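Category: Bedding & Linens | Product Reviews
Search reviews by brand or keyword
20/01/2024 – Gistia Home Review Desk

Mandex Checked Bed Sheet, Teal and White

The Mandex checked sheet was assessed by the Gistia review desk as part of its continuing coverage of everyday bed linens. The product is sold as a single flat sheet and is intended for regular household use. It was purchased at the normal retail price and was not supplied by the manufacturer.

The assessment began in June. In that period the sheet was washed 20 times, following the instructions on the care label, and was kept in use between washes. Attention was given to color, seam strength, shrinkage and general comfort. The desk also considered how well the sheet serves as a working surface, as many households fold and sort their clothing on the bed. 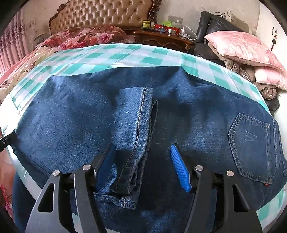

Color retention was good. The white squares did not take on a green cast at any point, and the teal remained even after repeated washing with similar colors. Some softening of the shade was noted along the hems by the end of the period. It was slight and would be hard to detect in ordinary room light.

The fabric is of medium weight. It feels somewhat stiff when new and becomes more comfortable after the first few washes. Pilling was limited to a small area near the foot of the bed. The hems are sewn with a single line of stitching, and one corner had begun to loosen by the ninth wash. The Sturano sheet reviewed previously showed no such fault, although it is sold at a higher price.

Shrinkage was within acceptable limits. The sheet lost a little length in the first wash and remained stable afterward. Buyers with deep mattresses should allow for this when choosing a size – the Mandex range runs slightly short.

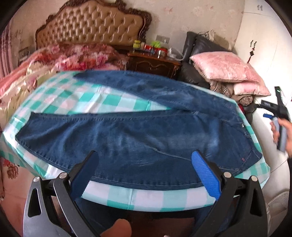

Use of the sheet for folding laundry gave satisfactory results. The weave has enough grip to hold lighter garments in place, and lint can be removed by hand. Heavy items are the more demanding test. A pair of blue jeans spread flat across the bed is easy to see against the teal and white, and the straight lines of the check offer a useful guide when bringing one leg over the other. Dark new denim may transfer dye to any pale fabric, and the desk recommends washing such garments separately before they are laid on the sheet.

The pattern is a strong one and will not suit every room. Those who already own floral comforters or curtains may prefer the plain version. The Thakur sheet, also sold in plain colors, is softer from the first night but wrinkles more readily.

The Mandex sheet is recommended for guest rooms and for general family use, with a reservation regarding the corner stitching. Matching pillowcases are sold separately and were not assessed.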